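Ivcombe Shared Workshop Forum
Member Projects > Robotics and Automation
Thread: Hand-held gripper build, finger pads and marker mounting: request for comments

Posted by: t_koller
25/08/2024

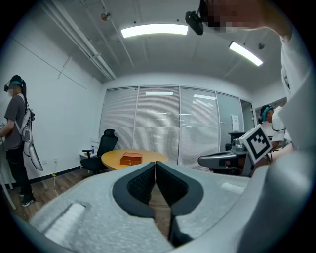 The working group is now at the stage where the finger geometry must be settled before further parts are printed. The present fingers are dark gray with a black rubbery rim and a textured pad inside it. They are fitted to the light gray housing as a mirrored pair, with a narrow gap between them. Members are invited to comment on three matters.

1. Whether the rim and the pad should remain separate parts or be cast as one.
2. Whether the square marker should stay upright at the side of the tool.
3. Whether the box lift should remain the reference task for the October open evening.

Written comments are preferred. Please state which revision of the Gutlow finger file you are working from, as two are in circulation.

Theresia Koller
Project lead, gripper working group

----------

Posted by: sumeya.e

Thank you for circulating this. I am working from revision 4.

On item 1, I would ask that the rim and pad remain separate. The pad wears at the tip well before the rim does, and a replacement pad can be pressed in at the bench with no tools. A single casting would mean discarding the rim every time. I have kept a record of pad changes since the spring and can supply it on request.

On item 3, I have no objection to the box.

Sumeya Ejigu

----------

Posted by: dzintra_u

I must disagree with the previous comment on item 1. Separate pads are convenient for the person who maintains the tool and inconvenient for everyone who has to process the recordings. When a pad shifts in its seat, the contact point moves, and the opening width reported by the software no longer agrees with the real one. I measured this on two pairs of fingers, and in both cases the pad had crept toward the tip.

A single casting removes the fault. The extra material cost is small.

With regard to item 2, the marker should stay upright. If it is laid flat, the operator's forearm covers it whenever the tool is turned inward.

Dzintra Urbonaitė

----------

Posted by: sumeya.e

I accept that pads creep. I do not accept that casting is the only remedy. A shallow lip at the tip end of the seat would hold the pad in place, and it could be added to revision 5 without altering any other dimension. I would be grateful to know whether the fingers that were measured had been cleaned with alcohol beforehand, as this loosens the fit.

----------

Posted by: dzintra_u

They had been cleaned, in accordance with the posted instructions. If the instructions cause the fault, the instructions should be amended in any case. I am prepared to test a lip, provided that it is tested against a casting under the same conditions.

----------

Posted by: gulyas.e

I should like to raise a point on item 3.

The reddish-brown lidded box has served well for learning to handle the tool. As a reference task, however, it tells us very little. The sides are flat, the box stays where it is placed on the round table, and a poor finger will lift it nearly as well as a good one. In my last set I logged 133 attempts, of which 86 met the group's own standard for a clean lift. When I reviewed the remainder, most were faults of approach and had nothing to do with grip.

I propose opening the lid as the reference task. It requires a light hold on a thin edge, and it would show the difference between the two finger designs.

Erzsébet Gulyás

----------

Posted by: p_mbeki

I support the lid in principle. My reservation concerns the open evening. Visitors will be using the headset for the first time, and a lid is a discouraging place to start. May I suggest that the lift be kept for visitors and the lid be used for the finger comparison only?

A separate matter: the battery clip from Vudance is still on back order. Anyone needing a spare should use the Hadgu pattern in the meantime and note it in the log.

Priya Mbeki

----------

Posted by: gulyas.e

That division is acceptable to me.

----------

Posted by: t_koller

I thank all members for their comments. The following has been entered in the project record.

Item 1 is held open. Sumeya will prepare revision 5 with a lip, and Dzintra will prepare a cast pair. Both will be tested after cleaning by the present method and again with a dry cloth only.
Item 2 is agreed. The marker stays upright.
Item 3 is agreed as amended by Priya. The lid will be used for the finger comparison and the lift for visitors.

Revision 3 of the finger file is withdrawn. Please delete local copies.

----------

Posted by: dzintra_u

Noted. I would ask that the dry cloth test be run first, so that both pairs begin free of solvent.

----------

Posted by: t_koller

Agreed. The record has been corrected.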